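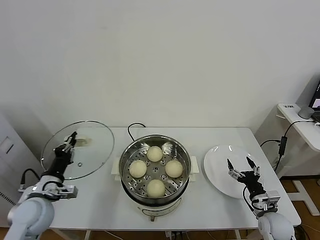 # Chapter 11: Two Arms, One Lunch

By now you have a pair of arms that move when told and stop when told, and you have probably shown them off to someone who asked what they were for. This chapter is the answer. You are going to make the arms serve steamed buns.

The job sounds small. Take the glass lid off the steamer, put it somewhere sensible, pick up each bun, set it on the plate. A bored eight-year-old could do it while watching television. Your arms will need most of a month of evenings, and if you work in a shared shop, as we did at Flandska, you will also need to be on good terms with whoever has the bench by the outlet.

We chose this task after two others let us down. Folding a dish towel taught us a great deal about dish towels. Stacking blocks worked on the first Wednesday and was so dull that everyone wandered off to the laser cutter. Steamed buns sit in between. They are soft, they are nearly the same size, and they dent if you are rude to them. The lid is a different kind of trouble: hard, slippery, heavy for its knob, and see-through, so that a depth camera may look straight past it and report a perfectly good view of lunch.

## 11.1 What the job asks for

Before writing any code, write the job down in plain words. Ours fit on an index card:

1. The left arm grips the lid by its knob and lifts.
2. The left arm moves the lid clear of the basket and keeps hold of it.
3. The right arm picks up one bun, carries it to the plate, and lets go.
4. The right arm goes back for the others.
5. The left arm puts the lid back on.

Look hard at step 2. Our first plan had the left arm set the lid down on the table and wait politely. A lid with a knob on top won't lie flat upside down, and right side up it takes a patch of table the right arm may want later. Holding on to it costs you the use of one arm for the whole middle of the job, but it saves you from finding the lid again. We took the trade. You may not want to, and Exercise 4 lets you argue.

## 11.2 Laying out the table

Put the steamer in the middle, the lid's parking spot on the left, and the plate on the right. Each arm then has its own side and one shared zone over the basket. Shared zones are where arms meet, and they do not shake hands.

In Chapter 9 you measured how far each gripper reaches before the elbow runs out of good ideas. Use that number now. The far bun in the basket should be well inside the right arm's reach, with room left over for the wrist to tilt. If it is only just inside, move the steamer toward you. Do not move the bun. (We moved the bun. It rolled.)

Check the cables while you are down there. Swing each arm slowly through its full path by hand, with the power off, and watch the slack at the wrist. A loop that looks generous at rest can pull tight at full stretch, and it will pick the last bun to do so. The steamer has a cord of its own, and that one should run behind the cooker, away from both arms.

## 11.3 Practice cold

Run every trial in this chapter with the steamer switched off and unplugged. Steam fogs lenses, burns fingers and softens the rubber pads on the Renik grippers we recommend in Appendix B. There is plenty to get wrong at room temperature.

You will also want a log. We kept ours in a spiral notebook, one line per try, and by the end of November it held 281 lines. Of the first 74, the most common entry was a single word, "squashed." Write down the grip width, the approach height and what went wrong. Skip the adjectives – they pile up, and you can't plot them.

## Words to know

**Handoff:** the point where one arm must finish before the other may start. In this job the first one comes when the lid is clear.

**Keep-out box:** a block of space an arm is forbidden to enter. You will draw two.

**Approach height:** how far above a bun the gripper stops before it comes straight down. Too low and it plows through the neighbors.

Section 11.4 starts with the lid. Have the arms homed, the Bisard controller updated, and your keep-out boxes sketched on paper before you turn the page.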